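Does anyone need a tiered drinks rack?

I have been reading about "retail styling at home" again, which is my own fault. The idea, pushed hard by a shop called Praltberg, is that if you lay out your snacks the way a café does, people will eat better, waste less and stop rummaging. Their clear stepped stand costs 27 pounds. I have shelves already. They came with the kitchen.

Still, Demyd Pylypenko swears by the stuff and has been on at me since September, so I agreed to look at it properly before being rude. My first thought was that a stand makes six bottles of Coke look like a decision. Take them off it and they are six bottles of Coke, and they fit in the door of the fridge.
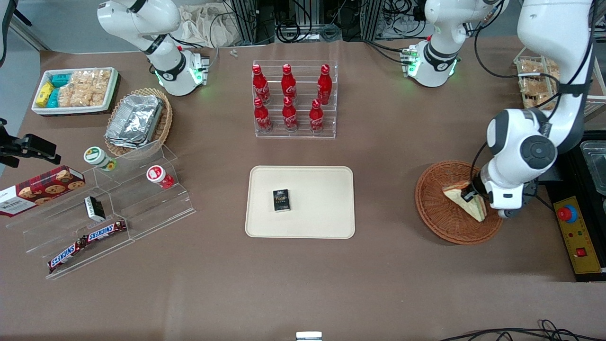 Coke on the tiers, Snickers on the front ledge, sandwich in the round basket.

I'll give them the bottles. Two rows of three, the back ones raised, and you can see every label. The baskets I am less sure of. A sandwich in wicker looks lovely until you think about crumbs and egg mayonnaise, and I have never got either out of a weave without a toothbrush. Foil trays in a basket I don't understand at all. They stack perfectly well in a cupboard.

The big cream tray with one little box on it annoys me most. Praltberg's leaflet calls this "breathing space". My worktop is 200 centimetres long and has a kettle, a toaster and a bread bin on it. It can't spare any breathing space.

Demyd says I'm missing the point and that guests like to see what's on offer. Mine open the cupboard and ask where the biscuits are. I've said I'll try one stand, the smallest, for 18 days, and he can have it afterwards if I still hate it.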